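Home theater checkup: my list, with notes

I run through this every June, before the movie nights start. Last year I skipped it and spent an entire Saturday-matinee crowd's patience hunting for a buzz, so never again! Kevin Correa helped me with the ceiling parts this time.

Projector mount: OK. All bolts snug, safety cable clipped to the joist. Kevin hung his weight off the bracket for a second (I did not ask him to) and it held.

Lamp hours: 1,587. Plenty left on this one, but I've written it on the tape by the power button.

Air filter: NEEDS WORK. Gray fluff all over it. Vacuumed it for now and ordered a new one from Radico.

Exhaust clearance: OK. The shelf speaker had crept in close again, so I pushed it back.

Power strip: REPLACED. The old one had a brown mark by one outlet, yikes. The Bronderus I put in has a proper switch and sits off the carpet.

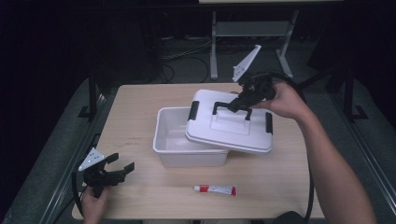
White storage box with its lid off, black latches on the lid.

HDMI run: OK, mostly. No pinches along the baseboard, but the cover strip by the door is lifting at one end and somebody's going to catch a toe on it. Glue this week.

Screen: OK. Le Roux pull-down, goes down straight and locks. One of the 2 wall hooks was a bit loose, so I tightened it.

Glasses: 3D pairs wiped, one with a cracked arm tossed.

Smoke alarm in the hallway: tested, very loud, dog not pleased.

Still open: filter, cover strip, and I want Jhair Henao to look at the dimmer, which hums when it's turned low.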